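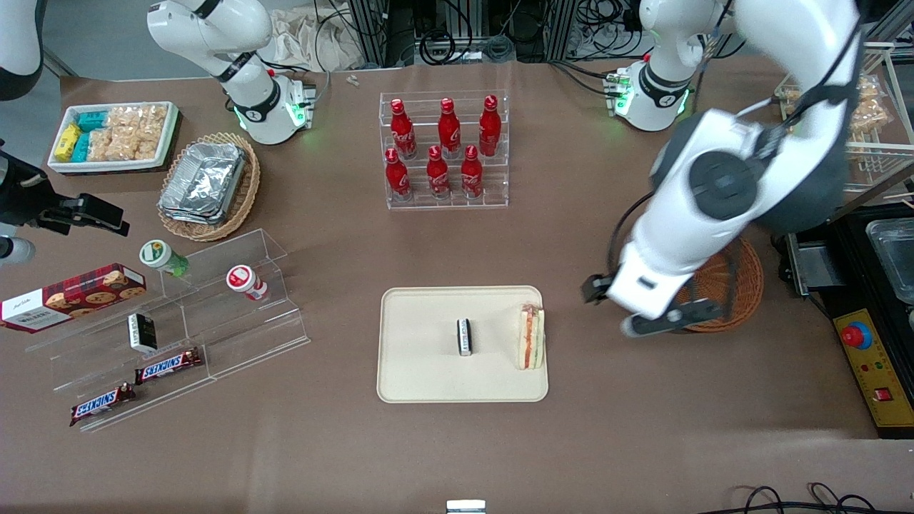
Panier rond et bac crème sur la table de service.

Liste de contrôle avant ouverture — buvette de la salle Plultley
Mise à jour novembre 2018, commentaires de Rajitha Sivakumar

À remplir au stylo. Le crayon à papier a une fâcheuse tendance à changer d'avis entre le contrôle et le classement.

1. Accès et sorties
Porte principale : s'ouvre en grand, sans coup d'épaule. OK
Sortie côté cour : dégagée. NON
Commentaire : trois chaises pliantes et un sapin en plastique devant la barre antipanique. Le sapin était déjà là au contrôle de janvier. Il a droit à une dernière prolongation, jusqu'à ce soir.
Capacité affichée à l'entrée : 200 personnes. OK
Commentaire : l'affiche est lisible, pour peu qu'on soulève celle du loto.

2. Électricité
Tableau fermé, accessible, étiqueté : OK
Commentaire : étiqueté, oui. « Divers » et « Divers 2 » ne sont pas des noms de circuits. À reprendre.
Multiprises en cascade : AUCUNE TOLÉRÉE
Commentaire : une trouvée derrière le frigo Grusa, débranchée et confisquée. La bouilloire fait 700 watts à elle seule, elle mérite sa propre prise.
Blocs de secours : testés, un à changer au-dessus du vestiaire.

3. Froid
Thermomètre visible dans chaque frigo : OK
Relevé du matin noté sur la feuille : NON
Commentaire : la feuille porte le même chiffre, de la même encre, pour toute la semaine, y compris demain. Merci de relever la température le jour où il fait cette température.
Produits ouverts datés : partiel. Le pot de cornichons reste sans papiers.
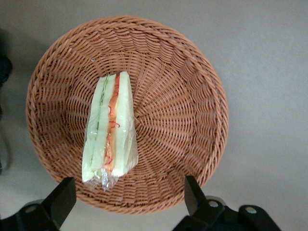

Faut-il garder l'étiquette des sandwichs emballés une fois qu'ils sont sortis du frigo ?
Elle reste sur l'emballage jusqu'à la vente, avec la date limite et les allergènes lisibles sans déballer.

4. Allergènes
Classeur à jour et posé au comptoir : OK
Commentaire : il était au comptoir, effectivement, sous la machine à café Seretti, où il servait de cale. J'ai mis un carton plié à la place. La machine penche un peu, le café est le même.
Moutarde, sésame, fruits à coque signalés : OK

5. Extincteurs et trousse de secours
Extincteur à eau, hall : vérifié, plomb en place.
Extincteur CO2, réserve : numéro 735, étiquette de contrôle illisible. Appeler Admasu pour un passage.
Trousse : pansements en quantité, ciseaux absents. Ils sont dans le tiroir à ficelle — les remettre.

6. Comptoir et présentoirs
Pas d'arête vive ni de plastique fendu côté public : OK

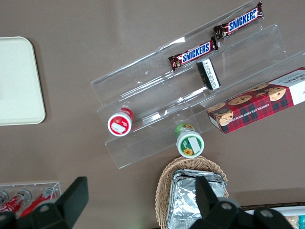 Rien d'empilé à plus de deux hauteurs, presque rien qui dépasse du bord. Le comptoir est à 72 centimètres du sol côté enfants, autrement dit à hauteur de front, et les coins ont gardé leurs protections en mousse sauf un. Celle qui manque a été mordue. Je ne cherche pas à savoir par qui.
Monnaie et denrées séparées : OK

7. Sols
Tapis d'entrée à plat : NON
Commentaire : il rebique à gauche. Le ruban adhésif posé par-dessus rebique aussi.
Panneau « sol glissant » disponible : OK, rangé derrière le seau.

Bilan : ouverture possible une fois la sortie côté cour libérée. Le reste sous quinzaine, sauf le bloc de secours, à changer avant la prochaine soirée.
Signé : R. Sivakumar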